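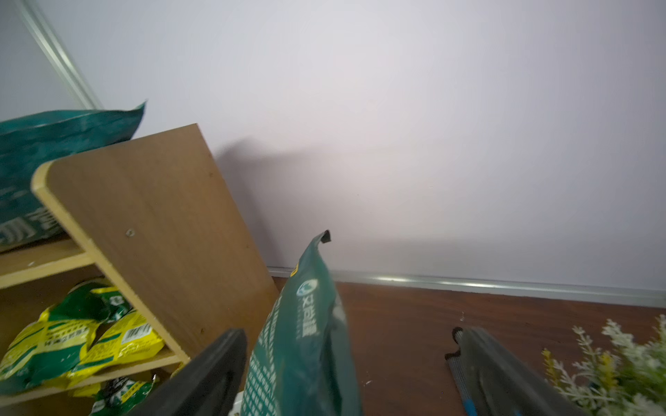 Projektbericht: Greifplanung für verformbare Verpackungen
Songül Yurt, Yetunde Etim
Stand: 2020-07-15

1. Aufgabenstellung
Im Projekt Sanditz sollte eine Software entstehen, mit der ein Roboterarm Tüten und kleine Packungen aus einem Regal nimmt und wieder einräumt. Die Bewegungsplanung aus dem Vorgängerprojekt Canpolat war vorhanden, kannte aber nur starre Quader. Unser Teil umfasst die Wahrnehmung mit der Handkamera und die Auswahl des Greifpunkts.

2. Aufbau der Software
Das System besteht aus 3 Prozessen, die über eine Nachrichtenschicht verbunden sind. Der erste segmentiert das Kamerabild, der zweite berechnet Greifkandidaten, der dritte prüft die Bahn auf Kollisionen mit Seitenwand und Boden des Regals. Die Finger des Greifers sind im Bild immer zu sehen und werden vor der Segmentierung maskiert. Ohne Maske wurden sie anfangs regelmäßig als Packung erkannt.

3. Daten
Für das Training haben wir 1658 Einzelbilder von Hand annotiert, davon 225 für den Test zurückgehalten. Glänzende Folie machte die meiste Arbeit, weil Reflexe die Kontur unterbrechen. Bedruckte Flächen mit großen Schriftzeichen zerfielen zunächst in mehrere Segmente. Eine Zusammenfassung nach Tiefenwerten hat das weitgehend behoben.

4. Offene Punkte
Die Planung einer Bahn dauert im Mittel etwa 13 Sekunden, was für den Dauerbetrieb zu lang ist. Verformt sich eine Tüte nach dem Zugreifen, stimmt das Kollisionsmodell nicht mehr. Yetunde Etim arbeitet an einer Aktualisierung des Modells während der Bewegung. Bis Dezember soll außerdem die Anbindung an das Protokollwerkzeug Allico fertig sein, die Schnittstelle ist im Anhang beschrieben.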